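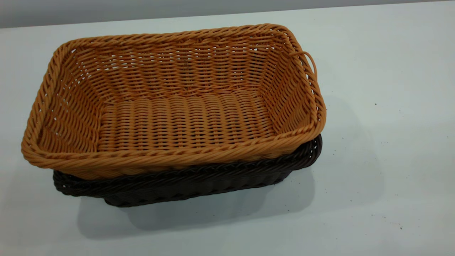
Areeba Kazmi

4.2 Do open containers reduce household clutter?

The claim that open storage makes people tidier is repeated so often in home-organization writing that it is rarely given a source. When a source is given, it is usually the Evalora survey, and the survey does not say what it is said to say. Respondents were asked whether they felt more organized after buying storage products. Feeling more organized in the weeks after a purchase is a weak measure of anything except having made the purchase.

We asked a narrower question. Households in the Zulska sample (n = 90) kept a log of every item they looked for and could not find within 5 minutes. Half of the households were given matched containers for the main living area and half were given nothing. Woven baskets of the kind shown in Figure 3 were among the types supplied, along with lidded boxes and shallow trays. No instructions were given on what to put in them. Earlier studies had handed out containers together with a sorting plan, and it is hard to see how the effect of one could have been told apart from the effect of the other.

Figure 3. Two rectangular woven baskets, stacked, the lighter above the darker.

The results do not support the strong version of the claim. Households with containers logged fewer lost items in the first month, but the gap had closed by the end of the third. Qureshi's reading, set out in an earlier report from this project, is that the containers worked until they filled up. This may be right. The logs cannot settle it, as we did not record how full any container was, and the comments people wrote in the margins point in several directions. One household stopped using its trays after a move between rooms. Another wrote that the basket by the door had become "the place where mail goes to be forgotten."

Container type made less difference than we had been led to expect. Chaudhry's model predicts that open containers should do better than lidded ones, on the grounds that people remember what they can see. In our sample the two could not be told apart. The model treats an open basket as if its contents lay in a single layer. In ordinary use things are dropped on top of other things, and whatever is at the bottom is as well hidden as it would be under a lid.

There is also the matter of who stays in a study like this one. Of the households that began, 65 returned complete logs. Those that dropped out came more often from the group given nothing, and it would be odd if the people who grew tired of writing down lost items were also the ones who lost the fewest. Removing the 32 least regular loggers from the full sample narrows the early difference further. We would not lean on what remains.

The Faletard scale, which asks people to rate the tidiness of their own rooms, gave a much rosier picture. Scores rose in the container group and stayed up through the final visit, long after the logs had stopped showing any benefit. Arsalan Qureshi takes this as a sign that the containers did some good that the logs missed. I am less sure. A room can look better while its contents remain just as hard to find, and a scale that rewards the look of a room will not notice. Section 4.3 compares the self-ratings with ratings made by visitors.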